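Ustanari (housekeeping system)

Ustanari is an automated housekeeping system used at Tiltetwood, a residential hotel with furnished apartments rented by the week or month. It consists of two-armed robots that clear and wipe kitchen counters, put small items away, and open and close cabinets. The software is developed by Han, a robotics company, and is trained mainly in a simulator called Coltitix.

Background

Before the system was introduced, each apartment was turned over by one housekeeper, who did the kitchen, bathroom, beds and floors in that order. Kitchens took the longest and varied the most, as guests cook for themselves and leave things in different places. Tiltetwood's management chose the kitchen as the first task to automate. A trial began on one floor in March and ran for five months. The system was then extended to the remaining floors of the building, which has four.

Operation

A housekeeper enters the apartment first, removes trash and anything broken, and starts the robot from a handheld tablet. While it works in the kitchen, the housekeeper does the bathroom and beds. The robot stops and sends an alert when it cannot identify an object or when a grasp fails twice. Alerts go to the housekeeper in the apartment and to a desk on the ground floor.

The robots do not handle knives, glassware or food. These are left to staff, as is anything that looks like a guest's personal property – keys and medicine are the usual cases.

Effect on staff

No housekeeping jobs were cut during the trial, but the work was divided differently. Kitchen cleaning went from the largest part of a shift to one of the smallest, and the number of apartments assigned per shift went up. Staff reported less bending and scrubbing. They also reported more bed making, which is hard on the back and shoulders, and the shift plan was later changed so that bed work is shared between pairs.

A new position, room operator, was created for the alert desk. Operators are drawn from the housekeeping staff and receive a higher hourly rate. The job is done sitting down and has been sought after by older employees. Its main drawback is the uneven pace: alerts bunch up between 11 a.m. and 2 p.m., when most apartments are being turned over, and are rare in late afternoon.

Operators also label failed grasps, and Han uses the labels to adjust its training. In the first version of the agreement this work was unpaid time at the end of a shift. It is now part of paid hours.

Training in simulation

Coltitix generates rooms with different layouts, furniture and surface finishes. Wall, floor and cabinet colors are varied widely, often in combinations not found in the building, so that the software does not depend on one look. The set used for Ustanari contains 2087 rooms.

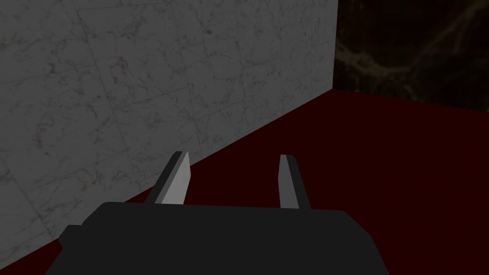

Coltitix renderings: a gripper near a pale marble wall, and a two-armed robot facing a low cabinet.

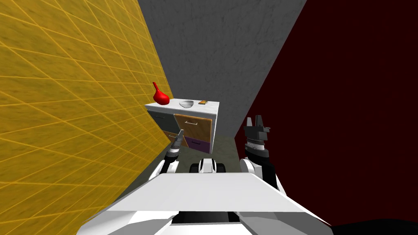
New software versions are run in the simulator before they are loaded onto the robots at Tiltetwood. Operators can ask for a type of room or object to be added – narrow galley kitchens and wet dishcloths were both added this way. Requests are reviewed once a month by Han and the head of housekeeping.

See also

Service robot
Housekeeping
Robot simulation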